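Letier
Projet Gornwood : supports de suture et consignes de passage d'aiguille
Rapport d'avancement intermédiaire
Destinataire : Lanex, service des conventions
Rédaction : Gheorghița Matei
Relecture : Roxana Pană
2022-08-24

Objet

Le présent rapport couvre la période ouverte en février, après notification de la tranche intermédiaire. Il porte sur la préparation des supports, le choix des fils et aiguilles, la conduite des séries de points et la grille de cotation. L'annexe financière est transmise séparément ; seuls les écarts sont repris ici.

État des lots

Lot A, préparation des supports : terminé.
Lot B, séries de points simples : terminé, cotation en cours.
Lot C, surjets : commencé, en retard sur le calendrier conventionné.
Lot D, rédaction du guide : plan validé, deux chapitres rédigés.

Préparation des supports

Le principal défaut relevé à la fin de la période précédente était l'irrégularité des berges. L'incision était pratiquée à main levée, et sa profondeur variait d'un bout à l'autre du même support. La coupe se fait désormais le long d'un guide fixe, avec une lame changée à chaque support. Les extrémités de l'incision restent le point faible : la lame y remonte, la plaie y est moins profonde, et le premier point de la série se trouve donc placé dans des conditions différentes des suivants. Nous avons choisi de conserver ce premier point dans les séries en le cotant à part.

Le contraste entre les berges et le plan environnant a fait l'objet d'essais distincts. Sur un plan clair, une incision rouge se repère bien, y compris à faible grossissement, et les évaluateurs situent plus vite le point d'entrée. L'inconvénient tient au débordement du colorant. Lorsque la tache dépasse la lèvre de la plaie, la distance entre la berge et l'entrée de l'aiguille devient difficile à mesurer, et deux évaluateurs peuvent diverger sur une même image. La quantité appliquée a été réduite, et le support est épongé avant la mise en place. La divergence n'a pas disparu ; elle se concentre sur les extrémités.

Fils et aiguilles

Toutes les séries du lot B ont été réalisées avec une aiguille courbe. La référence initiale, livrée par Roman, a été abandonnée après les premiers essais : le diamètre de l'aiguille laissait dans le support un orifice trop large pour le fil, et la tension du nœud ne se transmettait plus correctement aux berges. La référence de remplacement donne un passage plus net. Elle se déforme en revanche lorsqu'elle est saisie trop près de la pointe, ce que la consigne mentionne maintenant en tête de chapitre.

Pour le fil, la mémoire de forme reste la difficulté la plus souvent signalée. Un fil sorti de son sachet sans être détendu conserve des plis, forme des coudes au voisinage de la plaie et peut se prendre dans la boucle en cours. La consigne impose de l'étirer avant usage. Elle demande aussi de contrôler la position du brin libre avant d'engager l'aiguille dans la lèvre supérieure.

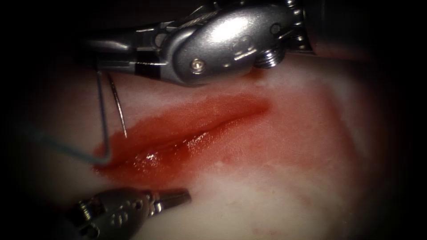

La phase d'approche est traitée séparément du passage proprement dit. Elle commence quand l'aiguille est orientée au-dessus de la plaie et se termine au premier contact avec le tissu. Dans la grille précédente, ces deux temps étaient réunis sous un seul item, et une bonne trajectoire pouvait masquer un point d'entrée mal choisi. La séparation alourdit la cotation, mais elle permet de savoir si l'erreur vient du placement ou de la rotation. Les premières relectures indiquent que l'angle de présentation est l'item le moins bien noté. Une aiguille présentée trop couchée traverse la couche superficielle sans prendre assez de profondeur, et la berge se retourne au serrage.

Séries réalisées

Le lot B comprend 2367 points simples exploitables. La cotation en double lecture est achevée pour 1640 d'entre eux. Les autres n'ont reçu qu'une lecture et ne sont pas pris en compte dans les observations qui précèdent. Les points interrompus (fil rompu, aiguille déformée, support décollé) sont enregistrés dans un tableau à part, avec le motif d'interruption.

Le décollement du support a été fréquent en début de période. Les fixations latérales ont été remplacées par un maintien sur toute la longueur. Ce montage tend légèrement le plan et écarte davantage les lèvres de l'incision ; les séries antérieures et postérieures à la modification ne seront donc pas agrégées.

Cotation

La grille est passée en version 3. Les items retenus sont le placement du point d'entrée, l'angle de présentation, la profondeur de prise, la symétrie par rapport à la plaie, la tension et l'état du nœud. L'item « fluidité du geste » a été supprimé à la demande de Roxana Pană, faute d'accord suffisant entre évaluateurs. Les commentaires libres sont conservés et pourront être repris dans le guide.

Un point de méthode reste ouvert. Lorsque le fil passe devant l'extrémité de l'incision, l'item de symétrie ne peut pas toujours être renseigné. Nous proposons la mention « non évaluable », sans report de la moyenne des autres items. L'avis de Lanex est demandé sur ce point avant la reprise des relectures.

Écarts et dépenses

Le retard du lot C provient du changement d'aiguille et de la refonte des fixations. Le surjet exige une incision plus longue, et le guide de coupe actuel ne convient pas. Un guide allongé est en fabrication.

Le dépassement sur la ligne consommables s'établit à environ 2396 euros. Il correspond au remplacement du stock d'aiguilles et à l'usage d'une lame par support. Nous demandons son imputation sur la ligne déplacements, peu utilisée pendant la période. Le montant total de la convention n'est pas modifié.

Suite des travaux

Achèvement de la double lecture du lot B.
Réception du guide de coupe allongé, puis essai sur supports vierges avant toute série de surjets.
Rédaction du chapitre consacré à la gestion du brin libre.
Transmission à Lanex du tableau des interruptions, dans le format demandé lors de la dernière revue.

Les demandes de précision sont à adresser à Gheorghița Matei, les questions relatives à l'imputation à Roxana Pană.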